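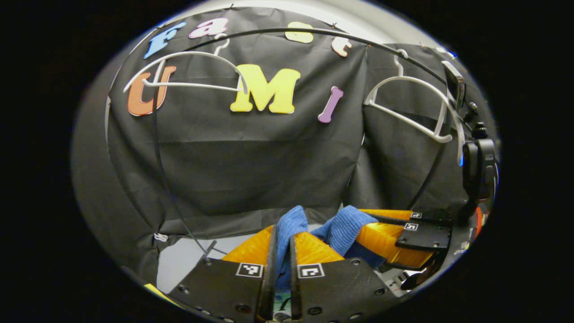

Pirov commented on my earlier post that two-handed cloth demos fail at the handover and almost never at the grasp, and that I should stop tuning the grasp. I have now checked, and for my data that is correct, so I am asking about the handover by itself.

Handover timing in two-gripper towel demos, hand-held rig
posted by fold_lag

Setup: two hand-held grippers, one in each hand, fisheye camera on each, square markers on the finger plates for reading the opening width. Task is to pick up a terry towel with one gripper, pass a fold to the other, and put it over a hanger. I have 200 demos, all by the same person (me), recorded in June.

The trained policy picks up the towel well. At the pass, the giving gripper opens too early and the towel drops, or both grippers hold on and pull against each other. In my demos the time when both are closed is short, and it varies a lot. I looked at 19 failed rollouts and the early release is the more common of the two.

Things I have already tried:
- slower demos (a little better, but the policy hesitates before the pass)
- a longer action horizon (no clear change)
- dropping the demos with the shortest overlap (too few left to tell)

Is this a data problem, or should I be looking at the sync between the two sides? I would also like to know if people collect this kind of task by remote control instead. I have access to a Walholm leader-follower pair in the evenings, but I have not used it for cloth.

3 replies

Walter-free_bench

More data.

tickrate

Look at sync first. It is the cheap check and it can produce the exact symptom you describe. If the left stream is late relative to the right, the policy learns to open the giver before the taker has closed, and slower demos will partly hide it.

Test: hold both grippers so each camera sees the other one's fingers. Snap one shut, then the other, several times. For each snap, compare the frame where the fingers meet in its own camera with the frame where they meet in the other camera. The two should agree once you have lined up the timestamps. Do this at the start and at the end of a session, as clocks drift. On our rig the offset was fine at the start and off by 6 frames at the end, and we had been recording with it for weeks.

Also check the width signal separately from the video. If the opening width comes from the markers, cloth can cover one of them at the pass, and the width gets filled in from the last good reading or from interpolation. Either one moves the apparent release time. Plot the width against the frames where both markers were really detected. Gaps right at the handover are a bad sign.

Commanded width and measured width are different things here too. With a thick towel the fingers stop before they are fully closed. Soft ribbed fingers bend around the cloth, so the plates can be at a width that looks half open while the grip is firm. If your controller plays back measured width as a position target, you get a weak hold. We subtract a small fixed amount from the target whenever the gripper is meant to be holding something.

lint_trap

Agree with the above on sync. On the demo side, what worked for me was a rule: the giver does not open until the taker has closed and moved a short distance with the cloth. The tug is visible in both cameras, so the policy has something to key on. A fixed pause gave me the same hesitation you are seeing. With a pause, the frames at the start and the end of it look alike, and the model has no way to tell how long it has been waiting.

Remote control: I used a Nedar pair for a similar job. You give up feel in the fingers, so I held on too long and dragged the towel. Demos took much longer to record. The two arms did share one clock, and there was no reach problem at playback. For cloth I went back to hand-held. Roughly 1583 demos in the current set, mixed towel sizes, and the drops at the pass are rare now. I can't say how much of that is the rule and how much is the count, as I changed both.

fold_lag

Ran the snap test. Offset of a few frames, growing over the session. Also found marker gaps at the pass in many of the demos. Will correct the timestamps and retrain on the same set before I record anything new with the tug rule.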